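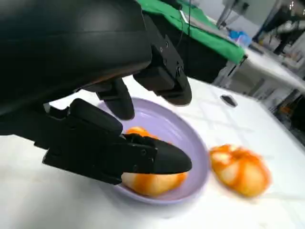 CHAPTER 7
Small Table Displays

Learning Objectives

After studying this chapter, the student should be able to:
Define the terms field, vessel, accent, and companion piece.
Choose a dish of suitable depth for a given accent.
Arrange a display on a light surface using two accents of similar size.
Complete a display card and file it with the room record.

Key Terms

accent, companion piece, display card, field, open side, rim line, vessel

Introduction

Chapter 6 dealt with the full banquet table, where the order of plates and glasses is fixed by the menu. The present chapter turns to the small display: a group of a few objects placed on a side table, a breakfast counter, or the end of a reception desk. Such a display carries no place settings. Guests may walk past it many times during a stay, and the person who sets it out in the morning is often not the person who clears it at night.

Small displays are treated as a separate subject in the Drular course of study. Students who come to this chapter directly from banquet work often place too many objects. A side table that is filled to its edges leaves no space for a guest to set down a cup or a key, and it takes longer to wipe. The practical limit used in this book is 8 objects for a full side table, and most of the displays in the exercises use far fewer.

Students should have completed the unit on tableware care before beginning the exercises. The matching of glazes, which was introduced in that unit, is assumed here and is not repeated.

Case: The Zidum Guest House

The Zidum Guest House in Bremen has 100 rooms and a breakfast hall on the ground floor. Before its displays were reorganized, each shift arranged the side tables according to its own taste. A stock check found 259 loose decorative pieces in the pantry, many of them chipped and few of them forming a pair. The house reduced its stock to plain dishes in pale colors and a short list of seasonal accents. It also introduced the display card described at the end of this chapter. Staff now reset the side tables every Tuesday before the hall opens, and the cards remain with the tables until the next reset.

Questions on this case appear in the workbook. Readers should note, as they work through the sections that follow, which decisions were made once for the whole house and which were left to the person at the table.

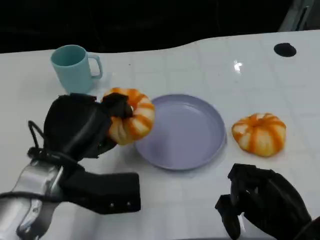

7.1 FIELD, VESSEL, AND ACCENT

Every small display begins with a field, meaning the surface on which the objects stand. A white tabletop is the usual training field. Pale objects remain readable against it when their colors are distinct, as with a lavender plate and a turquoise mug, and a strong orange will stand out from across a room. Glossy surfaces require one further check. Overhead light is reflected in them, and the bright spot should be looked for from the guest's side of the table before the objects are given their final positions.

The vessel is the dish that anchors the group. It may be a plate or a bowl, and it should be placed first. A shallow plate with a raised rim holds an accent in open view, while a bowl with more depth hides the lower part of whatever is set in it. The line at which the rim crosses the accent is called the rim line. For round accents, the rim line should fall below the widest point.

Accents are the objects that supply strong color or pattern. Small decorative pumpkins with white ribs and orange stripes are well suited to autumn work. They keep their shape, and they sit steadily when set upright. Two are enough for one vessel. The first is placed on the plate; the second stays directly on the table beside it, with a short gap left between the accent and the rim. An accent should be lifted and lowered into place, never slid, so that the glaze is not marked.

The companion piece gives the group some height. A mug serves this purpose in a breakfast setting. It belongs farther back than the vessel and to one side, with the handle turned so that its outline can be seen. The opposite side of the table is then left clear and is known as the open side.

The Peng method, which is followed in some training kitchens, reverses the first two steps and places the companion piece before the vessel. Either order is acceptable — provided that the same order is used throughout a house and is written on the display card.

Exercise 7.1

Set out one plate, one mug, and two round accents on a plain light surface. Record the position of each object on a blank card. Clear the table, pass the card to a partner, and have the partner rebuild the display from the card alone. Compare the result with your own notes, and correct any wording on the card that led to a difference.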